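Larnix, Pleselier

The second album by the electronic duo Larnix was recorded between two rooms and mixed in a third, and the differences are audible. Pleselier runs to nine tracks. Six were tracked at Eromard, a former dairy building with a concrete floor and a long, uneven decay. The other three were made in a much smaller treated room, and no reverb was added to them later.

The first album, Kuo, used a single drum machine through a guitar amplifier and kept almost everything in mono below 144 Hz. It was pressed in a run of 2,440 copies, and the label has not repressed it. Pleselier keeps the mono low end but drops the amplifier. The drum parts go straight to tape at a fairly low level, then come back through a pair of equalizers set to cut the upper mids. The result is duller on small speakers and considerably better on large ones.
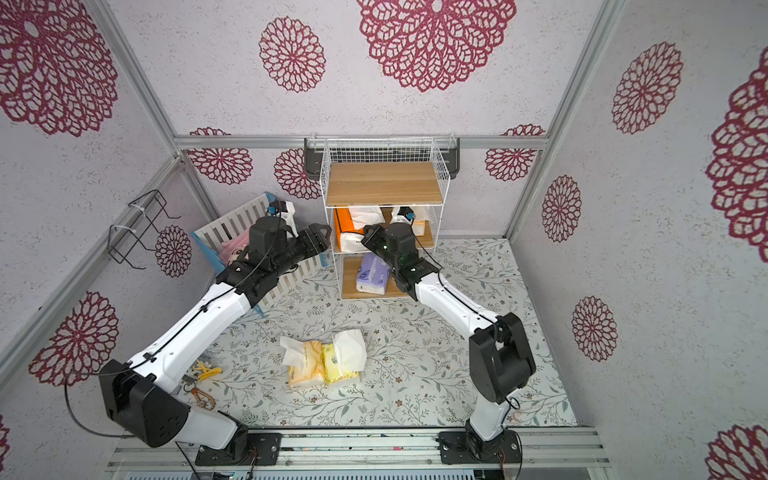 Two arms on the rail, with the wire shelf unit between them and the patterned wall.

Most of the opening side is slow. The title track holds one chord for over four minutes while a filtered noise source opens and closes at a rate unrelated to the tempo. The bass enters late and is tuned slightly flat of the keyboards. On the first pressing of Kuo a similar detuning was a fault in the transfer. This time it was set by hand and noted on the track sheet.

The vocals are the largest change. Kuo had none apart from a few spoken phrases. Pleselier has sung parts on five tracks, recorded close, with little compression and the breaths left in. They sit low in the mix, and on "Lower Meter" they are hard to follow without the printed lyrics. The second verse of that song was cut from two takes at different speeds, and the edit can be heard as a small drop in pitch before the last line.

Side two is denser. "Return Path" layers four sequencer lines of unequal length, which come back into phase only once, near the end. The band performed it in July with two of the lines removed, and that version is easier to hear but loses the slow drift that gives the studio take its shape. "Casting" is the weakest piece here. It repeats its main figure too often and its fade is too long.

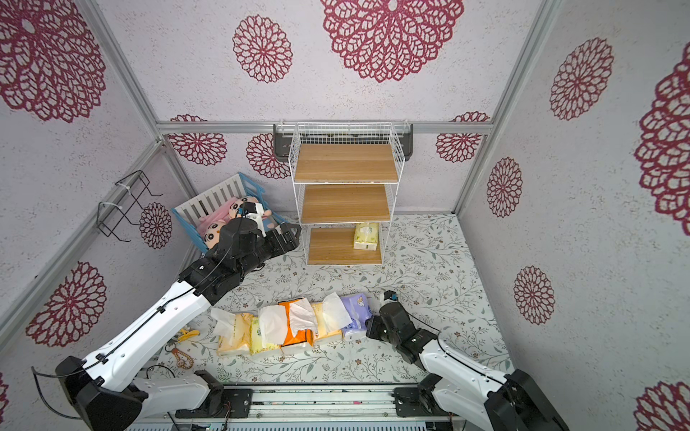 Flower motifs on three walls, floral mat below.

The vinyl edition was cut at 45 rpm across two discs, in a numbered run of 3,866. The extra groove width suits the low end, although it means turning a record over in the middle of the longest sequence. The download uses a separate master with a little more level and less treble. Of the two, the vinyl master is closer to what was heard in the mixing room. The cassette comes from the download master and adds noticeable hiss to the quiet opening of the title track.

Pleselier is released November 19, 2018, on double vinyl, cassette and download.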